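Vatmont puts its first battery-electric ferry into service on the Skiltau run

VATMONT, Jul 2, 2017 – Commuters on the Skiltau crossing have a new boat this morning, and it hardly makes a sound. The Caltau, the first battery-electric passenger ferry in the Vatmont Harbour Transit fleet, left the Lapointe Street wharf with a full top deck and a good many kids pressed up against the rail.

The Caltau replaces a diesel vessel that had worked the harbour for 30 years. Crews were fond of the old boat, but few will miss the fumes at the stern or having to shout over the engine to call a stop. The new ferry runs on two electric motors fed by battery banks below the main deck, and it tops up at the Skiltau terminal while passengers get on and off. A charging stop takes 7 minutes. The full charge happens overnight, when power is cheaper.

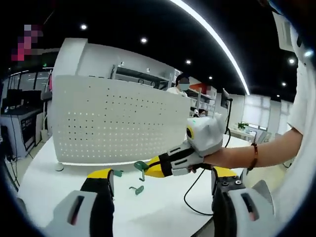

Riders told us at the open houses what they wanted from a new boat, and a lot of it made it aboard: wider doors, a level boarding ramp for wheelchairs and strollers, covered bike racks at the bow, and proper heating in the aft cabin (winter regulars, we heard you!). The snack counter has stayed, and so has the coffee.

The Caltau will make nine return crossings a day through the summer. Fares and transfer rules are unchanged, and monthly passes already purchased are good on the new vessel. The old timetable stays in place until August, when a later evening sailing will be added from the Skiltau side.

More than 2000 people sent in suggestions for the ferry's name. Caltau, after the small island at the harbour mouth, was the clear favourite.

Schedules and accessibility information are posted at both terminals and at the Vatmont Harbour Transit customer service centre on Lapointe Street.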